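Singers and Players Wanted for a Live Acoustic Record

Posted 25 Jul 2021

Every other week somebody puts out a "stripped down" version of a single, and it has forty tracks of reverb on it and a string section hiding in the back. We have our doubts about that. Skustach is a small label in Dilden, and we want to make an acoustic record that was played by people in a room, all at once, with the mistakes left in.

The working title is Modska. It will have 11 songs, most of them written already, a couple still arguing with themselves. We need two lead singers, an upright bass player and somebody who can play brushes quietly. Plenty of drummers say they can. Please be sure.

We tried this once before, in May, with a group of very good session players. It sounded clean and expensive and we scrapped nearly all of it. So a long list of credits won't hurt you, but it won't get you in either.

The recording takes place at the Cartwright house, on the edge of town. Parking is on the street and the piano is tuned a little flat, so bring your own tuner and be ready to meet it where it is. Lunch is provided on recording days and eaten together at the kitchen table. 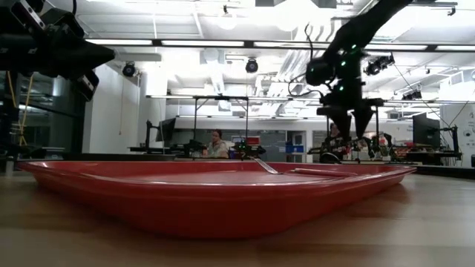

What we pay

Each player gets a flat fee of $1843 for the full set of sessions, half on the first day and half on the last. Singers also get a share of streaming income, in writing. We would not plan a vacation around it. Our last release earned $3695 in its first year before costs, and we would sooner tell you that now than have you find out later.

Nobody will be asked to work for exposure. If you hear that word from anyone at this label, send us an email.

What to send

One song, one take, recorded on your phone. No pitch correction and no video with mood lighting. It can be a cover, but we have heard enough slow, breathy versions of fast songs to last us a while – try something else. Add a few lines about what you have played lately and which dates you can't do.

Please leave out follower counts. We don't know how to read them, and we suspect they don't mean much.

How we choose

We listen to everything all the way through. Last time that was 46 entries, and it took longer than we said it would. Expect a reply in about three weeks, yes or no. People we like will be asked to come and play two songs with the others before anyone signs anything.

Write to the Skustach office in Dilden with "Modska" in the subject line. Managers may write too, but we'll answer the musician.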